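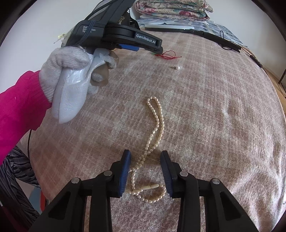
Wirevside Costume Hire is looking for a part-time stock and repairs assistant, and we would like one who can sew. We rent clothes and accessories to amateur theaters, school drama departments and the sort of person who throws a 1920s birthday party and tells the guests a day ahead. The rail stock gets most of the attention, but a good half of the job is small stuff: buttons, hatpins, spectacles with no lenses, and strings of pearls with a barrel clasp that every leading lady swears she fastened properly. You will learn to check a clasp before it goes out and again when it comes back. You will also learn to restring, and to find beads under a radiator.

The collection runs to 2,586 items, according to the catalog. The catalog was last brought up to date in September by Rawan Zein, who runs the shop floor and would like it known that she did it alone. Part of your week will go to keeping it that way.

What you'd be doing

Checking returns for damage, makeup and sandwiches
Mending hems, zippers and linings
Tagging new stock and entering it in the catalog
Packing orders for pickup
Answering the phone when Rawan pretends not to hear it

What we need from you

You can hand sew neatly and thread a domestic machine without a video. You can lift a hamper of wet cloaks. You can tell a customer, kindly, that the waist measurement on the form was optimistic. Experience in theater is welcome but we have hired people from theater before and they do tend to sing.

Hours and terms

Thirteen hours a week, spread over three afternoons, rising in panto season. There are 6 weeks of trial on full pay. You get staff discount on rentals, which sounds better than it is unless you have somewhere to wear a bishop.

How to apply

Send a letter of one page and a photo of something you have mended to Wissam Karaki at the Wirevside shop, or bring both in by hand. No résumé templates with little bars showing how good you are at teamwork, please. Applications close 25/01/2022. Wissam reads everything and replies to everyone, though he is slow.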